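Torent Adult Learning
Vacancy: Programme Manager, Digital Skills and Employment

Torent Adult Learning is a registered charity offering free and low-cost courses in computer use, office software and job search to adults on low incomes. In the last academic year 1,532 learners enrolled with us at 7 teaching centres. We wish to appoint a Programme Manager to lead our digital skills and employment courses from February.

Salary: according to experience, on our published pay scale
Hours: full time, including 2 evenings a week in term
Contract: permanent, subject to a probationary period
Based at: Pellano House, with regular travel to other centres
Reports to: Morfudd Phillips, Director of Learning

About the post

The Programme Manager is responsible for the planning, staffing and quality of all courses on the digital skills and employment side of our work. The postholder will manage a team of 13 tutors, most of them part time, and will work closely with the learner support team, who handle enrolment, childcare grants and travel costs.

The post has been created following a review of our teaching. Until now the computing courses and the employment courses have been run separately, with their own timetables and their own records. They will be brought together under one manager, and the first task of the person appointed will be to agree a single timetable for the summer term.

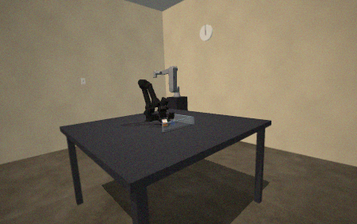
The postholder will also oversee the Kostiuk Programme, our course for people returning to work after a long absence. It combines classroom teaching with a placement at a local employer, and places are offered after an interview. Applicants should note that the programme has its own funding agreement, under which a written report is due at the end of each term.

Main duties

To plan the yearly course programme and set the timetable for each centre
To recruit, supervise and observe tutors, and to arrange their training
To keep accurate records of attendance, results and learner progress
To build and maintain links with employers willing to offer placements
To manage the programme budget and report on it each quarter
To oversee the move of learner records to the Hisudora system
To follow our safeguarding, equality and data protection policies at all times

Person specification

Applicants must have experience of managing staff in adult education, training or a related field, and a recognised teaching or training qualification. They must be able to write clear reports and to manage a budget. Experience of teaching adults whose first language is not English is desirable, as is knowledge of current employment support schemes. A driving licence is helpful — some of our centres are poorly served by public transport in the evening — but it is not a condition of appointment.

The appointment is subject to satisfactory references and an enhanced criminal records check.

How to apply

Please send a completed application form and a covering letter of no more than two pages to the Director of Learning at Pellano House. CVs will not be accepted in place of the form. Forms are available from reception or by post, and can be supplied in large print.

The closing date is October 5, 2018, at noon. Applicants invited to interview will be asked to give a short teaching session to a small group of learners, and travel costs within the region will be repaid on production of receipts.

Torent Adult Learning welcomes applications from all sections of the community. Requests for adjustments at interview should be made in the covering letter.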